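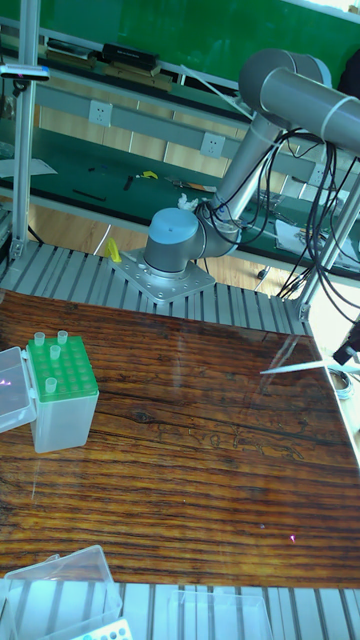 Photo: Nurnance Water Laboratory

A Saturday at the Water Lab in Eltov

Last updated Jan 5, 2024

We've had a well for as long as we've had the house, and in all that time I had given it less thought than the mailbox. You turn the tap and water comes out. It leaves a white crust in the kettle and a rusty streak down the back of the upstairs tub, and when guests ask if it's fine to drink you say of course it is, we drink it. Then last spring a family farther down the Lukumay road had a bad test result and had to haul their drinking water in jugs for most of a month, and suddenly everybody on our side of the valley was talking about wells. So when the Nurnance laboratory put a card up at the feed store saying they were holding an open day in August, I wrote it on the calendar in pen, and my husband agreed to come if we could stop for lunch.

It's 60 miles from our gate to Eltov, the last part of it behind hay trucks, and we got there later than we meant to. The lab is a long, low brick building past the fairgrounds with a gravel lot and a row of crab apples out front that badly needed picking up under. I had expected something smaller. There was a folding table by the door with name stickers and a big glass jug of water with lemon slices in it (their own tap water, the lady at the table told us, and she said it with some pride), and they gave us each a sample bottle to take home. More on the bottle later, as I have since learned that I would have used it all wrong.

They took us around in small groups, and ours was a nice mix. There was a young couple who had just bought a place out by Plarby Creek and had a folder full of papers from the sale, two retired men who I think had come mainly to argue about water softeners, and a mother with a boy of nine or ten who asked better questions than any of us. Our guide was one of the chemists. She had a quiet voice and a way of walking backward down a hallway without ever bumping into anything, and she was very patient with the softener men.

The first stop was the receiving room, and I could have stayed there the whole morning. It's a plain room with a counter and a refrigerator the size of a closet, and people bring in their water the way you'd bring in a pair of shoes to be mended. The lab sees more than 2,000 private wells in a year, on top of all the town and school samples, and every bottle gets a sticker and a line in the log with the time it was drawn and the time it came through the door. The time matters a great deal for the bacteria test. They want the bottle the same day if you can manage it and no later than the next, kept cool the whole way, and they don't like to take bottles on a Friday afternoon at all. Our guide said the saddest part of her job is calling somebody who drove an hour to tell them the sample sat too long in a hot truck and they'll have to do it over.

She also told us what gets written on the forms. People are asked to describe the problem in their own words, and some of them go on at length. One person had written that the water "tastes like a nickel," and another that the dog had stopped drinking it but would drink from the ditch. I liked that. I have filled out many a form in my life and never once thought of the person reading it.

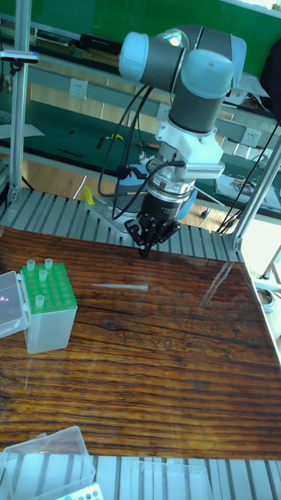

From there we went through to the bacteria side, which has its own door and its own sink, and we were asked to wash our hands going in and again coming out. What they do there is simpler than I'd pictured. They take 100 milliliters of your water, add a packet of powder, seal it up and keep it warm for a day, much as you would a batch of yogurt. If it turns yellow you have coliform bacteria, and if it also glows blue under a black light then it's E. coli and they pick up the phone. The guide had made up a set of demonstration samples ahead of time and turned the lights off so we could see the one that glowed. The boy said "whoa" and I'm fairly sure I did too. It's a lovely color, for such an unpleasant thing.

What surprised me was how common the plain yellow result is. Coliforms live in soil and on leaves and in all sorts of ordinary places, and a positive test doesn't necessarily mean anything awful is in your well. It can mean the cap is cracked, or a mouse or a beetle got in under it, or that spring runoff found its way down the side of the casing. It can also mean you touched the inside of the bottle lid. They'll want you to test again before you do anything expensive, and I thought that was a very fair-minded way to go about things. One of the softener men wanted to know if a softener would fix it. It would not.

We broke off then for coffee in the lunchroom, where someone had set out zucchini bread, two kinds, and I had the one with walnuts. On the wall they have a big map of the county with the geology colored in, and you could put your finger on your own road and see what your water had come up through. Ours is limestone nearly all the way down, and that explained the kettle. The couple from Plarby Creek are on sand and gravel with a shallow well, and the guide spent a good while with them over the map, talking about nitrate and about the cornfields upstream. She told them to test every year without fail, and twice if there was ever going to be a baby in the house, and the young woman smiled down into her coffee and I decided to mind my own business.

Nitrate was the thing I knew least about and the thing I came home thinking about most. You can't see it or smell it or taste it, and boiling the water makes it worse, as some of the water goes off as steam and the nitrate stays behind in what's left. I must have boiled water for babies a hundred different ways over the years and I never knew that.

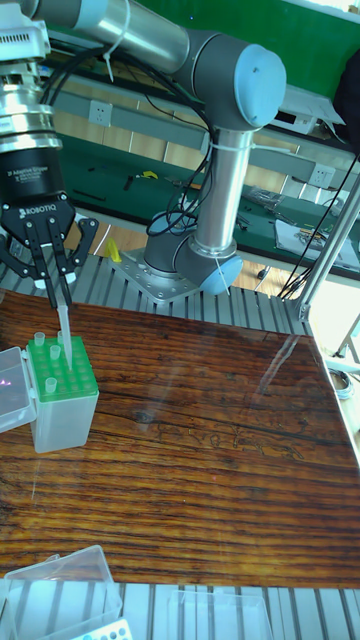

The other subject I'd been wanting to hear about was lead, which so often comes from the house and has little to do with the well. Old solder, old brass faucets, a stretch of old pipe that some previous owner never got around to replacing. For that test you take the very first water out of the kitchen tap in the morning, before anybody has flushed or washed or made the coffee, and you need to catch it all from the first drop. The amounts they're looking for are so small that I have trouble holding them in my head, and the guide said a trace of dirt in the wrong place can spoil a whole day's numbers. It made me look differently at all the throwaway plastic in a laboratory. Those little clear pipette tips, standing point down in the holes of their green rack with a lid to go over them, had struck me as fussy and a bit wasteful. But you put a fresh one on for each sample so that one family's water never gets into another's, and when you think of it as somebody's kitchen tap, you'd want a fresh one too. I asked whether they could be washed and used again, and she said that for this kind of work she wouldn't trust it.

After the tour there was a table where you could sit down with one of the staff and go over your own old test results if you'd brought them. I had, in a manner of speaking. I had the sheet from when we bought the house, folded in quarters, and it was so faded that we had to take it over to the window. The man who looked at it was very kind. He said the numbers were perfectly good and also that they described a well that might not exist anymore, and he gave me a printed list of what to ask for. For anyone else in the valley with a well and no recent test, his list went: bacteria and nitrate every year, lead once and again if you change any plumbing, arsenic once, and hardness and iron whenever they're bothering you. He also said to go out and look at the well cap. I had to admit I wasn't sure where ours was (it's behind the lilacs, my husband said, in the voice of someone who has mowed around it every summer).

Now, the bottle. There's a bit of white powder in the bottom of the one for bacteria, and I was all set to rinse it out when I got home, thinking it was dust. Please don't. It's meant to be there, to take care of any chlorine in the water. You take the screen off the faucet, wipe the spout with rubbing alcohol, let the cold run for five minutes, and fill the bottle to the line without setting the cap down anywhere. It took us two people and some discussion.

We had lunch in Eltov at a place across from the courthouse, and I had the egg salad. I drank the water and wondered about it the whole time, and I suppose I'll be doing that everywhere from now on. My husband wanted to stop at the hardware store for a new well cap before we'd even seen what was wrong with the old one, and we did, and it was the wrong size — he took it back the next week.

Our results came in the mail a few days after I drove the bottles back over. No bacteria, nitrate low, iron high (the tub could have told me that), and hardness so far up the chart that the lab had put a little star beside it. I've pinned the sheet inside the pantry door. The softener men would be pleased, as we're now getting prices.

The lab says it hopes to hold another open day next August. They had printed 500 of the well owner's booklets and still had a couple of boxes left when we went home, so if you'd like one, you can ask at the front counter, and they'll hand you a bottle while you're there. Parking is easiest on the fairgrounds side. Wear a sweater, even in summer, for the room with the big refrigerator.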